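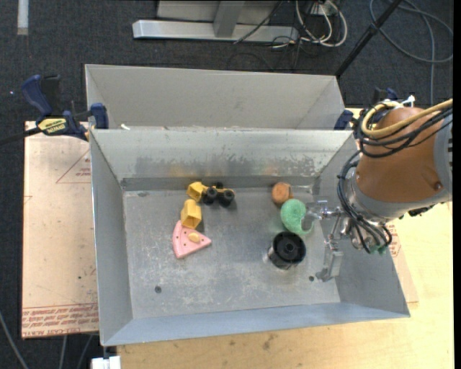
Toys on the scratched floor of an open sheet-metal bin. A second grey metal bin stands behind.

Toy bin

A toy bin is an open-topped container used for the storage, display or sorting of small playthings. The term covers vessels of many materials, among them sheet metal, moulded plastic, timber, wicker and heavy cardboard. It is distinguished from the toy box or toy chest, which has a lid and is generally treated as a piece of furniture, and from the tote, which has handles and is intended to be carried while full. Toy bins are found in private homes, childcare centres, waiting rooms, second-hand shops and toy libraries.

Form and construction

Most toy bins are rectangular in plan. The walls may be upright or may slope outward from the floor to the rim. Sloping walls allow empty bins of the same pattern to be nested, and cause small items to slide back toward the floor when they are dropped against the side. The disadvantage is a reduced floor area for a given width of shelf, and for this reason upright walls are preferred where bins are kept in close-fitting cupboards.

Metal bins are commonly folded from a single sheet or assembled from separate panels. The rim may be rolled, hemmed or capped, and any of these treatments is considered suitable for use by children provided that no raw edge is left exposed. Some patterns have one or more small holes in the floor. Depending on the maker these serve for drainage after washing, for fixing the bin to a bench or trolley, or for hanging it on a wall.

Plastic bins are lighter and quieter than metal ones and are available in a wide range of colours. They become brittle with long exposure to sunlight. Wicker and cloth bins are favoured in living rooms for their appearance but are difficult to disinfect, and are seldom used in institutional settings.

Wear

The floor of a metal bin is the part that deteriorates first. Toys with hard wheels, axles or corners leave fine whitish scratches, and repeated tipping and scooping produces broader scuffed areas. On bare or plated steel, deep scratches can develop into rust if the bin is put away damp. Scratching of aluminium is largely a matter of appearance. Painted interiors show damage sooner and are now uncommon in bins that receive heavy use, as loose paint flakes are regarded as a hazard to younger children.

Liners of felt, cork or rubber matting extend the life of the floor and reduce noise. They must be lifted out for cleaning, and grit collecting beneath the liner can itself cause abrasion.

Contents

Collections kept in toy bins are usually classed as either single-kind or mixed. A single-kind bin holds toys of one description, such as blocks, vehicles or play food. A mixed bin holds whatever is at hand, and may contain a toy vehicle, a slice of pretend cake and a textured rubber animal at the same time. Mixed bins are typical of homes and waiting rooms, whereas single-kind bins predominate in childcare centres and lending collections.

Play food is among the most frequent contents of both types. Cakes and pies are often made as separate wedges that can be put together to form a whole, and individual wedges readily become parted from their sets. Wheeled toys present a different difficulty: they roll when a shallow bin is tilted, and are commonly laid on their sides or placed along a wall. Round wooden pieces behave in the same manner.

Detached parts form a third category. A part whose parent toy cannot be identified is known in some lending collections as a stray. Practice varies as to whether strays are discarded after a set period or held indefinitely.

Sorting

Bins placed one behind another are a customary arrangement for sorting. Items are taken from the first bin, inspected, and either returned to it or transferred to the next. The method requires little bench space and keeps small parts from falling to the floor. Where more than two classes are needed, further bins are added in a row or on a shelf above the bench.

Inspection ordinarily covers cracks, sharp edges, loose wheels, exposed fastenings and the security of any battery cover. Toys intended for children under 3 are checked separately for small parts. Soft and textured toys are squeezed to detect trapped water, a common source of mould in bath toys.

Use in toy libraries

The Brulbridge Toy Library has kept its returns in open metal bins since its move from Forkedlow. Its register lists 3,643 items, of which 2,718 are available for loan; the remainder are held for repair, incomplete, or reserved for play sessions on the premises. Returned toys are emptied into a receiving bin, checked against the loan card, and passed to a second bin for cleaning. The annual stocktake takes place in January, when lending is suspended.

The Brulbridge procedure was set down by Ritva Leinonen in a handbook for the library's helpers. Leinonen recommended that a bin be filled no deeper than a single layer during inspection, so that each toy could be seen without moving another. She also advised against the use of deep bins for play food, on the grounds that the smaller pieces settle to the bottom and are overlooked. The handbook was later adopted with minor changes by the lending collection at Fakelness, where plastic bins are used in place of metal.

A contrasting system is followed at Mota. Toys there are kept in labelled drawstring bags, and bins are used only at the returns counter. The arrangement suits a collection made up largely of boxed sets, but has been found less convenient for single toys.

Cleaning and care

Metal bins are washed with warm water and mild detergent and dried with a cloth before being refilled. Abrasive pads are avoided. Corners and folded seams, where crumbs and modelling dough accumulate, may be cleared with a soft brush. Floor holes should be kept open, and any burr around them filed smooth. A bin with a split seam or lifted rim is withdrawn from use until repaired.

See also

Loose parts play
Nesting container
Play food
Toy box
Toy library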